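Kultley Neighbors Forum > Town Business > The 4 cent bag fee

gravelpit_gary
April 19, 2025
Went to Tiston Market this morning for onions and came home having paid a bag fee on the onions. I thought produce bags were exempt. The cashier pointed at a sign. The sign says "all carryout bags with handles." My onions were in a bag with handles, so they were carried out, I guess. Is this what we voted for?

mrs_dunleavy
Yes. It was on the September ballot and it was two paragraphs long. The handles were in the second paragraph.

gravelpit_gary
I read the first paragraph very closely.

Volkan Sezer
The rule is fine. The roll bags at the grocery store don't have handles and they're exempt. Tiston buys the thin T-shirt kind and puts them out by the produce, so the fee applies. They could switch to roll bags tomorrow. Your argument is with Tiston.

hooplehead
My argument is with you, Volkan, as usual. A bag that thin is a produce bag. I've had soup with more structure. It gets one lemon home if the lemon is in a good mood.

Volkan Sezer
Does it have handles?

hooplehead
It has suggestions of handles.

pbakhtiari
I'm with Volkan on the wording and with hooplehead on everything else. This is the sort of bag being argued over:

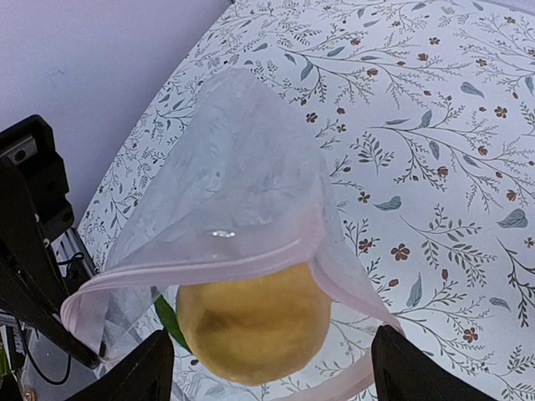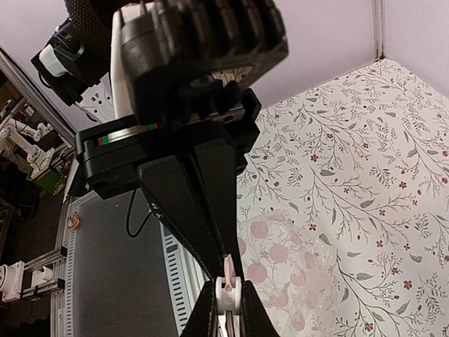
Pink bag and yellow fruit are in the first one. Click either to enlarge.

pbakhtiari
Four cents for that. I pay it, I'm not going to hold up a line over four cents, but I'd like to be charged for a bag I could use twice.

mrs_dunleavy
I see handles.

hooplehead
You would.

tworiversdale
Can I ask a dumb question? Why does anybody need a bag for one piece of fruit? Put it in the cart. It has a peel. That's the bag.

gravelpit_gary
Have you looked at the bottom of a cart at Tiston?

tworiversdale
I wash things when I get home. My mother raised four kids and never bagged a lemon.

Pouran, what do you do with yours afterward? I've got a drawer that won't close.

pbakhtiari
Bathroom wastebasket, mostly. They're also all right over a cut half of something in the fridge, though they won't stay put without a rubber band. And I wrap paintbrushes in them between coats. The pink ones don't seem any worse at it than the clear ones.

Don't put wet greens in one and forget about it. I did that with parsley and had to open a window.

Volkan Sezer
The grocery on Pakzad Street takes clean film plastic in the bin by the carts. Dry, no receipts, no stickers. I took in a trash bag full last week.

hooplehead
A trash bag full of bags. How many?

Volkan Sezer
434.

hooplehead
You counted them.

Volkan Sezer
It was raining.

mrs_dunleavy
For anyone who wants to do something besides type: comments on the bag rule go to the town clerk, Room 100, in writing. Put "Ordinance 1603" at the top or it goes in the pile with the leaf blower letters.

gravelpit_gary
What's wrong with the leaf blower letters? I wrote some of those.

mrs_dunleavy
I know, Gary.

tworiversdale
Nindeck Hardware has mesh produce bags by the register, the drawstring kind. No handles. I bought a few and the onions breathe in them, or so the tag says. I still say the fruit can ride in the cart.

gravelpit_gary
OK, going over to Nindeck after lunch. Do they charge for a bag to carry the bags?

Volkan Sezer
Paper's free. Read the second paragraph.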